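Subject: Re: [supporters-list] Coach to Bendden, Sunday

All – quick one before work, sorry for typos.

Coach goes 9:15 from the Tremard gate. NOT the station. 26 names down so far, plenty of seats left. If you're coming and haven't replied to me, reply to me, not the whole list pls.

Team news: Hoekstra still out with the hamstring so probably the same back four as the cup tie. Keeper trained Thursday, fingers crossed. 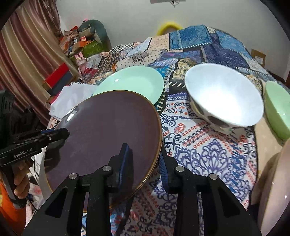
Tickets are pay at the gate, cash is quicker. Bendden only hold 1000 on that side and they're expecting a decent crowd – we had 509 for the home game and they'll beat that easy. Get in early if you want to stand under the roof.

Also the floodlight fund is at 3280 now. Good going, teh Dondona friendly helped a lot. 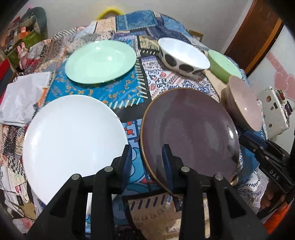 Wouter Goossens wrote:
> Is the coach stopping on the way back like last time? We got home past
> nine and my two had school. Would rather go straight through if
> enough people feel the same. Also are under 12s free or half price?

Straight through this time, driver's hours anyway. Under 12s free with an adult, I rang them. Wouter I've put you down for three, shout if thats wrong.

Scarves – I have the new ones, will bring the box.

Got to run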